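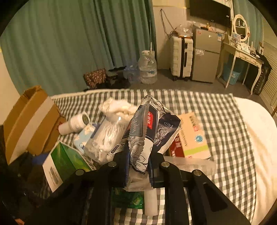
2. Method

Search Student Projects
Filed under: Packaging and Materials, Year 2

Foil laminate keeps moisture out of dry food, and most losses occur at the seal. Strips were cut from snack packets bought in Gostby in April. Each strip was heat sealed at one of 3 temperatures, loaded with a 500 g mass and left for 6 hours. Peel length was read with a steel rule. Rami Khoury prepared the strips; the Mastum sealer was set before each batch.

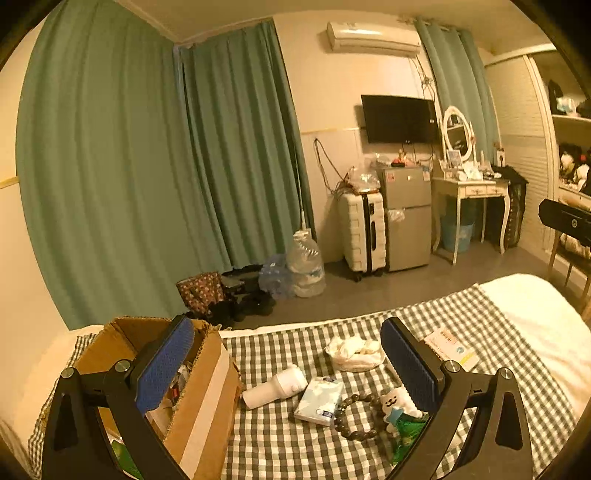 Why was peel length used instead of burst pressure?
Burst pressure needs a closed pouch, and the strips were open on both sides.

3. Results

The lowest setting gave the longest peel. The other two differed by less than the reading error.

Contact the department | Copyright Matlala College | Back to top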